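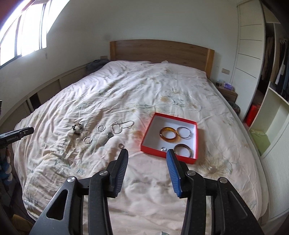

Loose jewelry gets checked piece by piece before it goes back in its box, and this list covers the bedroom round at the Tramham house. Spread everything on a flat, light surface with space between the pieces. The floral duvet was used this time and it did well enough for color, though the dark gray flat pendant had slid partly into a fold, and small rings can go the same way. Smooth the cover first, or lay a towel over it. Start with whatever is lying loose, then go through what is already in the box. The form is the Vurnness household one, sheet 53, with my comments added under each item.

1. Surface and light
Checked: yes
Comment: Bed is fine for sorting. Use the ceiling light and the bedside lamp together. Keep drinks and hand cream off the bed until the box is closed.

2. Chains and clasps
Checked: yes, one follow-up
Comment: Open and close each clasp three times. The chain with the oval pendant needs a new jump ring at the clasp end. Trajkovski does these while you wait. Do not wear it until then.

3. Rings
Checked: yes
Comment: Run a fingertip around the inside of each band and feel for rough spots or splits. Twisted bands hold soap in the grooves, so use a soft brush. No stones on this sheet. Stone rings go on sheet 85.

4. Beaded bracelets
Checked: yes
Comment: Elastic tested by a gentle pull, no gaps at the knot. Restring every second year – last done in October. Never hang these on a hook.

5. Bangles
Checked: yes
Comment: Look along the edge for cracks, and hold anything translucent up to the lamp. Amber-colored bangle is clear, no new marks. It should not go in the ultrasonic cleaner, a damp cloth is enough.

6. Box, inside and out
Checked: yes
Comment: Wipe the white interior before anything goes back. Check the corners for grit. Red finish has not rubbed off on the lining.

7. Packing order
Checked: partly
Comment: Bangles go in first, and small pieces can sit inside them. With the beaded bracelet in the lower left and the small ring inside the amber bangle there was still room at the sides. Chains go in last, clasp closed. If the lid does not sit level, take something out – do not press. 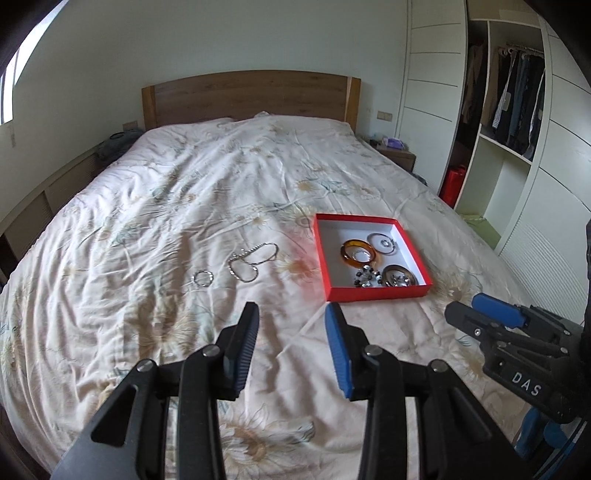 8. Count against the insurance list
Checked: no
Comment: Hodov policy schedule, lines 118 to 252. Tick each line as the piece goes into the box. The copy in the drawer is out of date, so print a fresh one before starting.

9. Final look over the bed
Checked: no
Comment: Lift the duvet by two corners and shake it toward the middle. Check under the pillow and along the headboard. Sign and file with sheet 85.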